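Chapter 6
Open Bins and Mixed Small Parts

6.1 Scope of the chapter

Chapter 5 treated racks and shelving, where each item has an assigned position and can be found by its address. This chapter covers the open bin, a container in which items have no assigned position and may touch, overlap, or lean on one another. Open bins are used at receiving stations, repair benches, sorting tables, and returns counters. They are cheap to fill and comparatively expensive to empty, and most of the chapter is concerned with the second of these two facts.

After completing the chapter, the reader should be able to select a bin shape for a given mix of items, estimate the usable fill level, inspect a bin floor for wear, and write a short handling procedure for a mixed load. Section 6.5 requires the friction tables in Appendix B.

6.2 Terms

The floor is the lowest interior surface. The walls are the surfaces that rise from it to the rim. The wall angle is measured from the floor to the inner face of the wall, so that a vertical wall has an angle of 90 degrees and a sloping wall has a larger one. The fill level is the height of the highest item above the floor, given as a percentage of the inside depth. A divider is any panel or strip that stands inside the bin and limits the movement of items across it.

A load is called mixed when it contains items that differ in shape to the extent that one grip will not serve for all of them. Balls, channels, tubes, and flat plates together form a mixed load. Forty identical brackets do not, whatever their arrangement.

6.3 Wall angle and access

A vertical wall gives the largest volume for a given rim size. It also creates a corner at the floor where small items lodge and cannot be approached from the side. Sloping walls reduce the volume but open the corner, and round items placed against them tend to return toward the floor. In the Plestthorpe bench trials, which are used throughout this chapter, operators emptied 72 bins of each type. The final item was left in a corner in 28 of the vertical-walled bins. 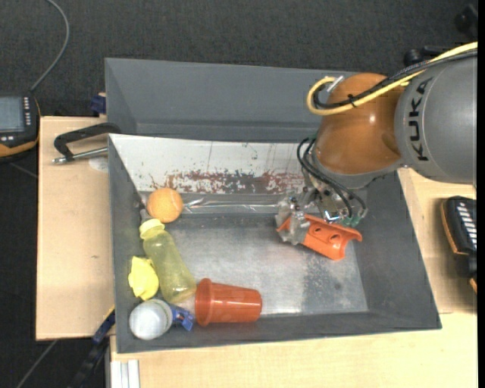

Figure 6.1. Gray bin with sloping inner walls, set on wooden tabletops. An orange trough-shaped part is held just above the floor; an orange ball lies among the items on the left.

Items of the kind held in Figure 6.1 are awkward for their size. A curved channel with one flared end does not rest evenly, and its center of mass seldom coincides with the midpoint of its length. When such a part is gripped near one end, the free end drops until the part hangs at an angle. The clearance required to lift it over the rim must therefore be calculated from the tilted height. The method is given in Section 6.4.

Holes in a part may be used as reference points for its orientation. They should not be used as lifting points unless the drawing permits it.

6.4 Fill level

The trials recorded 1431 single-item removals. Removal time changed little at fill levels up to 28 percent and rose steeply above that level as items began to overlap. The Chambi rule, derived from these results, sets the working fill level at one quarter of the inside depth for mixed loads. Deisy Montoya's later work on returns counters applied the same rule to shallow bins and found it too generous where more than half the items were round.

Exercise 6.1 A bin has an inside depth of 136 mm. Find the working fill level under the Chambi rule. State whether a ball 72 mm in diameter, resting on the floor, exceeds it.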